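4.2 Recovery of stolen trailers and tools

The second group of records comes from the police district of Zakholm. It contains 176 reports of theft from farms and building sites, and most of them concern trailers, small machines and hand tools. We read every report twice and noted the place of the theft, the delay before it was reported, and whether the property was returned to the owner.

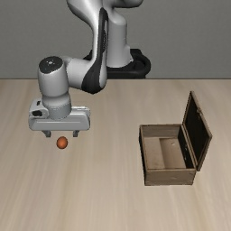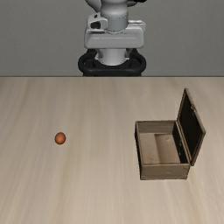 Figure 2. Robot arm at the far edge of a wooden tabletop, two simulated views.

The delay was the strongest factor in our model. When the owner informed the police within 9 hours, the property was found more often, also in cases where no serial number was known. In Fumedby the same effect is visible, but it is weaker. One possible explanation is that many sites there are closed in December, so the exact day of the theft is difficult to establish. We therefore repeated the analysis without this month, and the result did not change in an important way. The value of the property had little influence, except for items above 600 euros, for which the owners usually kept a receipt.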